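The plaza planner, part two

I promised in May to write about the planner again when the stairs problem was finished. It is not finished, but I understand it much better now, and I prefer to write while I still remember the wrong ideas too.

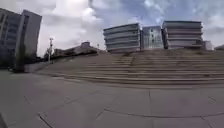
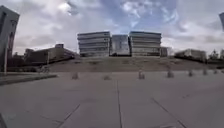
Zindura, our local planner, takes a small cost grid around the robot and searches for a path that is short, smooth and not too close to expensive cells. The search itself has been stable for a long time. What gave me trouble is the grid, and the grid comes from Pamar, our perception package, which must decide for each cell if the ground is flat, rough or forbidden. Paved ground sounds like the easy case. But look at the thin dark joints between the slabs in both pictures, and then at the edges of the steps in the first one. For a classifier that sees mostly contrast, they are the same kind of thing: a long dark line on grey. The curved joint in the first picture is the worst, as the lowest step has a long shallow curve too, and my first version gave almost the same score to both.

In that first version I did what many people do. I raised the threshold until the joints disappeared from the grid. Then the robot drove across the plaza very nicely, in straight lines, and I was happy for one afternoon. When I played the same logs in Tindall with the camera stream and the grid side by side, I saw that the lowest step had disappeared too. The planner was drawing a beautiful path directly into the stairs. The bumper check would stop the robot, so it was not dangerous, but a planner that needs the bumper is not a planner.

Tindall deserves a few words. It is our replay tool, and it started as a script of 300 lines which I wrote to avoid going outside in the rain. It reads a log, feeds the messages to the nodes with the original timing, and lets me change a parameter in the middle of the run. The most useful function is also the most simple one: it can freeze the costmap and show which layer gave the cost to a cell. Before I had this, I was guessing. I lost many hours on the inflation layer when the error was in the layer below it.

The second idea was to use height. A joint has almost no height and a step has a clear one, so the depth data should separate them. In theory this is correct. In practice, the depth at a long distance is so noisy on smooth grey concrete that a step and a flat slab look alike until the robot is close. If I trust the depth only when it is good, I get the right answer late, and the robot brakes hard. Sreekumar Marar, who wrote the speed controller, was not pleased with my braking. He said (politely) that his controller is not made to hide the mistakes of my map. He was right.

What I have now is a mix of the two. A line seen in the image does not give cost to the cells any more. It gives a "question" to the cells, a second value next to the cost. A cell with a question is allowed in the path, but the planner must respect a lower speed limit before it. When the depth becomes good enough, the question is answered, and the cell becomes free or forbidden. If the answer is "free", the limit is removed and the robot had only a small slow-down. If the answer is "forbidden", the robot is already slow and has space to turn.

The value which needed the most tuning is the memory. A question that was answered should stay answered, or the robot asks again at each joint when it turns its head a little. But it can not stay forever, because the position drifts and the answers slide on the map. I keep them for 80 planning cycles at this moment. I don't have a good theory for this number. With less, the robot hesitates on joints which it crossed already, and with more, I saw old answers lying beside the real step.

The bollards in the second picture are a different story, and I had expected them to be harder. They are short and they have the same light grey color as the ground, so the image part of Pamar finds them badly. But they stand up from the ground, and even a noisy depth image shows this quite early. The remaining problem was in Zindura. The gap between two bollards was open after inflation on one cycle and closed on the next, because the cells are 5 cm and the border moved by one cell. The path jumped from "through" to "around" and back. I added a small cost for changing the side of an obstacle compared to the last path. It is an old trick and I should have had it from the beginning.

I replayed 43 logs with the new version. None of the paths enters the steps. In two of them the robot is slow for a long time without a good reason, both when it drives nearly parallel to a joint, so the question stays in front of it all the time. For this I have no solution yet. One possibility is to look at how the line moves between images while the robot is driving, but this costs computing time, and my cycle is 80 ms with not much left inside.

Somebody from Vommont asked me by mail if the question layer can be used with a global planner too. I did not try. I think the memory must be done in another way, tied to the map and not to cycles. If you try it, please write me how it went.

Next I will clean the parameter files, which are in a sad state.

Print this post
E-mail this post

Related posts
The plaza planner, part one
Why my costmap was one cycle old
Tindall: replaying logs with the original timing
Notes on inflation radius and narrow gaps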